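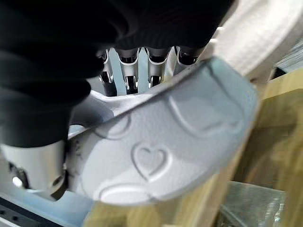
Chapter 9
Objects in Young Adult Fantasy

Writers of fantasy for teenagers often introduce magic through ordinary things. In Tanner Beaulieu's novel Jellgate, a girl named Doucette crosses into the city of Hernivov with nothing but her house shoes. A white foam slipper with hearts raised on its surface tells a reader something about its wearer before she speaks – perhaps her age, perhaps her taste. Beaulieu waits until page 414 to give the shoes any power. As you read the extract, note each object Doucette touches.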